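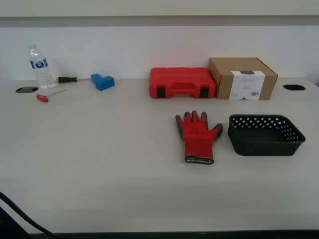
Bench for the Marty cell, back row and tray.

Marty cell: setup and upkeep

README for whoever is on the cell this month. Maintained by Refilwe Cele, Clanesstead. Last real edit October, bits older than that.

Bench layout

- Red case stays at the back between the two cable holes. Boxed spare goes right next to it, label facing out.
- Black basket = fasteners that came off the arm. Empty it before you start, not after.
- Blue block is the height reference for the wrist. Don't cut it, don't borrow it.
- Front half of the table stays clear. Marty homes through there.
- Gloves on for the belt cover, the edge is sharp.

Before power on

1. Check the cable on the left side, it likes to creep toward the base.
2. Base bolts with the red T-handle. Snug, no more. Hervé stripped one in spring and we're still living with it.
3. Load the Presta config. If it complains about version, load it again, second time usualy works.
4. Home all joints at low speed, hand on the stop.

Upkeep

Regrease wrist every 3,000 cycles. Counter read 1,818 at last service so there's time. Belt tension every 16 hours of running, log it even if it didnt change. Joint 2 offset is set to 9 in the config, leave it alone unless Ga-eun says so.

Known problems

- Gripper drops out after a long idle. Power cycle the controller, not the whole cell.
- Homing drifts if the mount is loose. See step 2.
- Serkach driver hangs on shutdown. Danjuma is looking at it. For now kill it by hand.

Parts requests to Geum-ok Kwak, before noon or it goes out next day.

Related
Presta config notes
Serkach driver install
Marty belt replacement
Clanesstead bench rules
Service log, October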